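Review: Solov leader-arm teaching kit for two-arm robots

By Tien-fu Poon
Sep 15, 2020

Print | E-mail | 65 shares | 3 comments

The Solov kit is a pair of small hand-held leader arms that you move yourself while the robot's own arms copy you. Every run is saved, and the saved runs are what you train on. We bought ours through the Cuadros shop for $2537, with shipping to Walville included. I have used it for most of the summer, on room cleaning tasks.

Setup took an afternoon. The arms clamp to a table edge and each one has its own power supply and USB cable. The cables are too short. I ended up buying extensions so I could sit back far enough to see both the robot and the screen. Calibration is a matter of putting each leader arm in its rest position and pressing a key, and you have to do it again whenever you unplug anything.

The motion is good. There is a small delay, but after a day I stopped noticing it. The trigger for closing the gripper is stiff and my index finger was sore after 100 runs in one sitting. A softer spring is sold separately and it should be in the box. There is no force feedback at all — you judge your grip by eye, and with thin plastic that is hard. I crushed or dropped a lot of bags before I learned to close slowly.

The recording software is plain and mostly works. You start a run with a foot pedal, stop it with the same pedal, and mark it keep or discard. It slowed down badly once a folder went past 3000 runs. Splitting the folder fixed it. The manual does not mention this, but support in Pollville answered my e-mail the next day.

Wastebasket work was the best test I found. A liner has no fixed shape, and you need both hands for it, one to hold the rim side and one to do the pulling. Bedside rooms also leave little space for the elbows.
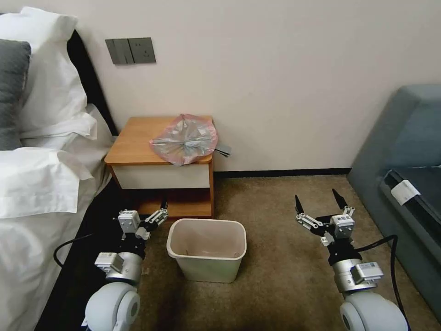 Both grippers at the wastebasket, with a plastic bag on the nightstand.

I would start new operators on hard objects such as cups and boxes and move to bags in the second week. Anyone who learns on bags first picks up a habit of jerking the wrist, and it shows in the recordings.

Good: smooth tracking, simple pedal, quick support.
Bad: short cables, stiff trigger, no force feedback.

I would buy it again at this price. A version with longer cables is due in October, so wait for that one if you can.

Print | E-mail this review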